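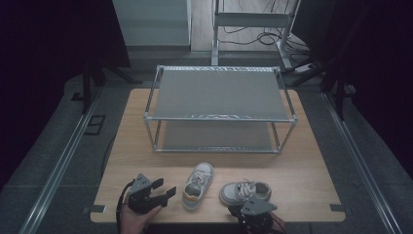
Khairul Siregar wrote that he would not pay for a second pair before the first had been measured against the child's foot, and that the original question should be read with that in mind.

Children's footwear: sizing, returns and school requirements
Asked on Monday

Our daughter starts at a new school in November. The uniform list requires one pair of outdoor shoes and one pair of indoor shoes, the latter to be kept at school. We ordered both pairs from Berier in the size given by their printable foot chart. The outdoor pair fits. The indoor pair, in the same nominal size, is too short, and she complains that her toes press against the front.

The retailer's terms state that footwear may be returned within 15 days provided that it has not been worn outside. I should be grateful for guidance on the following. Is it usual for two pairs from one shop to differ to this extent? Does trying shoes on at home count as wearing them? And how much room should be left for growth, given that the indoor pair will be used for several hours every day?

Order reference ends 1191, should anyone from the shop read this page.

2 replies

Khairul Siregar

Differences between styles are common, even within a single make. The size printed on the shoe is generally taken from the form on which the shoe was built, and the inside length depends on the padding, the lining and the shape of the toe. Two styles marked with the same number may therefore differ by several millimetres inside.

I would recommend the following procedure. Measure both feet late in the day, with the child standing and her weight evenly placed. Use the longer foot. If the insole can be taken out, ask her to stand on it with her heel at the back edge, and note the space in front of the longest toe. A gap of 12 millimetres is often suggested for young children, though many fitters accept a little less for indoor shoes. Where the insole is fixed, cut a strip of card to the length of the foot plus the gap and slide it into the shoe. If it bends, the shoe is too short.

Printable charts are a frequent source of error. The page must be printed at full size, and many printers reduce it slightly unless told otherwise. Check the printed scale with a ruler before relying on it.

As to returns, trying shoes on indoors on a clean floor is normally regarded as reasonable inspection. Keep the box and any tags, and do not write the child's name in the shoes until you have decided to keep them. The shop's written terms should be consulted first, as the period may run from delivery or from the date of the order.

Marked as helpful by 7 readers

Kiyoshi Sugawara

Agree with the above regarding the card strip. We had the same difficulty with a pair from Lüthi, and an exchange for the next size up was made without charge, although it took longer than we had been led to expect.

I would add that width matters as well as length. A shoe that is long enough may still pinch. Also ask the school whether it has a rule about soles. Ours insisted on pale ones in the sports hall and this was not on the list.

Do not buy two sizes up to save money. They trip.

Reply from the person who asked

Thank you both. The chart had indeed been printed too small. I have written to the shop to request an exchange and shall ask the school office about soles.

This question is open to further replies. Please keep answers to the subject and do not post full order numbers.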